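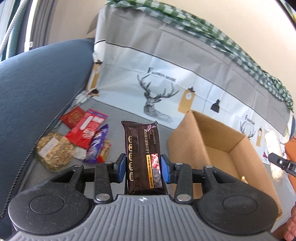 Galtanley is a software package for processing demonstrations recorded with hand-held gripper tools and turning them into training data for manipulation policies. It covers time alignment, camera pose estimation, gripper width recovery, segmentation and export. It does not include a policy model or a robot driver. The package was written by Vibeke Ásgeirsdóttir and is maintained by the software firm Borkine.

Background

Early versions were a set of scripts around an existing visual odometry program. Each script read and wrote its own file format, and a change in one often broke the next. The scripts were merged into a single pipeline with a shared episode record, which holds the video, the inertial data and every derived signal on one time base. The present name dates from that merge.

Processing stages

Alignment comes first. Video and inertial streams are matched by comparing the rotation rate estimated from optical flow with the rate measured by the gyroscope. In two-handed recordings, one stream is taken as the reference and the other is shifted to it. Episodes with a remaining offset above 5 milliseconds are set aside for review.

Pose estimation is handled by a module called Salia. It builds a map of the room from a slow scanning pass and then locates each episode within that map. The gripper body and fingers are masked out before features are extracted, as they stay nearly fixed in the view and would otherwise bias the estimate toward zero motion. Printed fabric and product packaging supply many usable features. Plain walls supply few, and tracking loss is most common when the tool is turned toward one at close range.

Gripper width is recovered from the positions of the finger pads in the video. The detector is tuned by pad color, and a short calibration clip, in which the fingers are opened and closed fully, sets the limits of travel. Thin or glossy objects held between the pads can hide part of a pad edge. In that case, the width is interpolated and the affected samples are flagged.

Segmentation splits a recording into grasp, transport and release phases using width and hand speed. Thresholds are set per task. Packing tasks need a lower speed threshold than sorting tasks, because the hand slows over the container before the object is let go.

Export and tooling

Finished episodes are written as chunked arrays. A viewer named Mösli plots width, speed and phase labels under the video and allows phase boundaries to be moved by hand. Edits are stored separately from the computed labels and are reapplied when an episode is processed again.

The regression set has 1,710 episodes, of which 139 are kept as known failures. A release must reproduce the stored output for the rest within tolerance.

Limitations

Salia assumes a static room. Large objects moved between the scanning pass and the recording reduce the number of matches, and a new scan is needed if tracking fails in 2 episodes in a row. Contact force is not estimated. Soft packages may deform in the grasp without any change in the recorded width.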